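Home | Stories | Ask Us | Puzzles | Grown-Ups
Filed under: How Stuff Gets Paid For

SO YOU WANT TO BUY A ROBOT ARM
by Huiling Kong

Let's say your school has decided it needs a robot to help in the kitchen. Everyone claps. Somebody draws a poster of it wearing a chef's hat. Then the principal asks how much it costs, and the clapping gets a lot quieter.

Buying a robot is a bit like buying a puppy. There's the price of the puppy, and then there's everything the puppy is going to chew. Grown-ups write all of this down in a list called a budget, which is a plan for money you haven't spent yet. (A plan for money you already spent is called an apology.)

The arm goes at the top of the list. Most kitchen arms are a row of stiff pieces joined by parts that turn, and each turning part is a joint with a motor inside it. More joints means the arm can bend around more things. It also means more motors, and motors don't grow on trees. 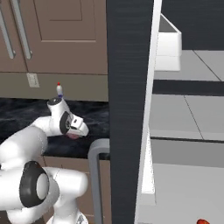

Next comes the hand, which robot people call a gripper. You would think a hand came with the arm. Ha! Sometimes it does, and sometimes it's sold separately, like batteries. Before you pick one, write down what it has to pick up. A gripper that is wonderful with a soup can may be terrible with a grape. My friend Guangming Xie plans equipment for the school kitchens in Nurnside, and he keeps a page titled "Things It Must Not Squash." Eggs are first. His own lunch is second.

Then you need the programs that tell the arm what to do, somebody to set it up, and spare parts. You also need lessons for the cooks, who have been running that kitchen perfectly well without a robot and may have opinions.

Now for the part people skip, and then wish they hadn't. Measure your kitchen. Measure how far the arm has to stretch, too. If the arm can reach the sink but not the counter, you have bought a very expensive sink decoration.

One clever way to find out is to build a pretend kitchen on a computer and put a pretend arm in it. This is called a simulation. It costs money too, but crashing a pretend arm into a pretend cupboard costs much less than doing it with the real ones. 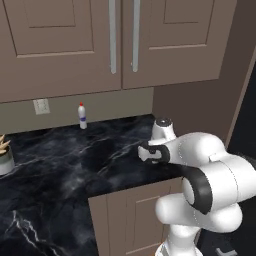 Planners like to begin with one small job and see how far the arm can get. Take fetching a bottle. That sounds easy until you look at where people leave bottles. The little white one with the red cap is right at the back of the counter, up against the wall, with cupboards hanging overhead. To get it, an arm has to reach in under those cupboards without bonking them. You can do this because you have bonked your head on plenty of things already and learned your lesson. The robot has to be taught, and teaching takes hours, and hours go in the budget.

Try some budget math. Suppose your class has 763 tokens to spend on a pretend robot project. Lessons for the cooks cost 80. Spare fingers cost 52. That leaves 631 for the arm, the gripper, and everything else. Feeling rich? Look at your list again. Did you remember somebody to fix it?

A good budget also has a line for surprises. You don't know what they are, so you can't look up the price. You just save some tokens and try to look calm.

After that, choose the hard jobs. Refrigerators are famous for this. A door has to swing, a drawer has to slide, and whatever you want is always behind something else. If you plan to have a robot put away the groceries, test that before you sign anything. 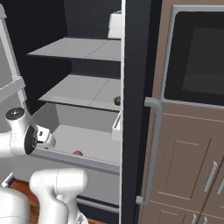

Ask the seller rude questions, politely. How heavy a thing can it lift? What happens when it breaks? Who comes to fix it, and are they coming this week or in January? Will it stop if somebody walks in front of it? If the seller answers every question with "It's very advanced," put your tokens back in your pocket.

You may also decide that you don't need a robot at all. Maybe you need a lower shelf. Shelves are cheap, they almost never need new programs, and you can draw a chef's hat on one if you feel strongly about it.

TRY IT: Choose one job in your kitchen at home. Write down 5 things a robot would need to do it, and put a price in tokens next to each one. Then ask whoever does that job now what you forgot.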